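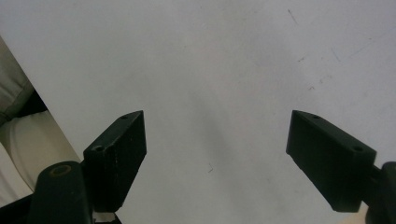 Selon Bohdana Stelmakh, un plan de travail clair se juge au bout d'un hiver, et elle aurait préféré qu'on attende mars avant de mettre la page en ligne. Nous la publions quand même, quitte à la compléter.

La galerie porte sur la pièce du fond de l'atelier Purholm, à Harnon, refaite entre juin et août. On y coupe du papier, on y emballe les commandes et on y trie ce qui revient des marchés. Les légendes sont de Yevdokiia Yatsenko, qui a aussi choisi l'ordre.

Le ton clair
Un gris très pâle, presque blanc. Le blanc pur fatiguait les yeux sous les tubes du plafond, et le gris moyen de l'ancienne installation cachait les chutes de papier. Entre les deux, nous avons hésité longtemps devant des échantillons posés près de la fenêtre.

Le plan de découpe
200 cm de long sur 100 de large. Une feuille grand format s'y pose à plat sans dépasser. La hauteur convient pour travailler debout ; assis, il faut le tabouret haut.

Les bords
Arrondis à la main, au papier de verre fin. Les angles de l'ancien plan accrochaient les manches et abîmaient les rouleaux de kraft.

Le coin emballage
À droite en entrant. Les cartons pliés se rangent debout, par taille, les plus petits devant. Le ruban adhésif reste sur son dévidoir. Les étiquettes vont dans la boîte Flomholm, avec les élastiques.

Les rouleaux
Kraft en bas, papier de soie en haut. Le support vient de l'ancienne boutique de la rue du Canal. Il a fallu reprendre deux vis et changer une des barres, qui avait pris du jeu.

L'étagère des retours
Tout ce qui rentre d'un marché passe par là avant d'être remis en stock. Une étiquette jaune signale une pièce à vérifier, une étiquette verte une pièce bonne à vendre. L'étagère doit être vide avant le marché suivant, ce qui n'a pas toujours été le cas cet été.

La lumière
Le matin, elle vient de côté jusque vers 11 heures. Ensuite on allume. Pour contrôler une teinte, mieux vaut s'y mettre tôt.

L'entretien
Chiffon humide, une goutte de savon noir, puis chiffon sec. Pas de poudre ni de tampon abrasif. La colle s'enlève avec une carte en plastique, une fois durcie. Pour l'encre, nous n'avons pas encore de bonne méthode : l'alcool ménager éclaircit la tache mais laisse une auréole.

Les tiroirs
Cutters et lames neuves dans le premier, règles dans le deuxième. Le troisième devait recevoir les tampons et les encreurs ; pour l'instant il contient surtout de la ficelle.

Le budget
Environ 700 euros pour l'ensemble, peinture des murs comprise. Le poste le plus lourd a été le plan de découpe, le plus petit les poignées des tiroirs, achetées en lot.

Ce qui reste à faire
Fixer la goulotte derrière le coin emballage, poser une plinthe sous la fenêtre et remplacer le joint du petit évier. Bohdana voudrait aussi déplacer le porte-manteau, trop près des rouleaux. Yevdokiia ajoutera les vues correspondantes à la suite de celles-ci.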